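Minutes of the May Meeting, Vavley Reentry Circle

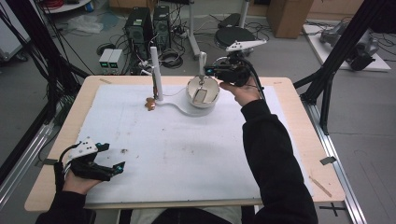 I said last month I'd keep these shorter and I'm going to try, but we covered a lot, so bear with me. We started at 6:30 p.m. in the upstairs room at the Panddale library. April's minutes were approved with one fix: I had the bus line to the county jail wrong (it's the one that stops by the feed store, sorry to anybody who waited on the other side of the street!).

Old business first. The book drive closed with 240 paperbacks, and all of them are sorted. Hardcovers are still a no at the jail, so please stop taking them at the door, even the nice ones. I asked if we could give the leftover hardcovers to the Choi Street halfway house and everyone liked that, so I'll call over there.

Then the big one, which was the letter-writing program. We've been matched with people inside through Trillura for a while now, and the trouble is the mail. Letters get scanned at an outside office and show up on a tablet, and a couple of our writers said their pen pals are getting pages out of order or with the bottom missing. One of our newer members had a good suggestion — number every page at the top and leave a wide margin all the way around. We agreed to do it starting with the next batch. Somebody also wanted us to write to the sheriff about the scanning. We talked that over for a good long while (too long, if you ask the people who were hungry) and decided to collect examples first and bring them to the June meeting. If a letter of yours came through messed up, write down when you mailed it and what was missing and get that to me.

Phone costs. We have $80 left in the call fund. Two families asked for help this month and we voted to split it evenly between them, $40 each. One person abstained. That empties the fund, so I brought up a bake sale again and got the groans I expected, but it passed! I'm doing lemon bars. The sign-up sheet is on the clipboard by the coffee.

New business. The GED tutoring at Choi Street needs 3 more people, mostly for math. You don't have to be great at fractions, you just have to be patient and show up when you say you will, and you need to get your background form in before your first session. I'm taking reading and a new member offered to take social studies. We still have no one for math at all, so please ask your friends.

We also talked about rides home on release mornings. The jail lets people out very early, before the first bus, and folks have been walking along the highway in the dark. I feel strongly about this one and probably went on too much. We agreed on a trial with 2 drivers on call through the end of June, gas paid back with receipts. No rides out of the county for now.

Tabled until June: the new flyer, and whether to change our meeting time.

We wrapped up at 8:15 p.m. Next meeting is same room, same time. Whoever left a green travel mug, it's in my car.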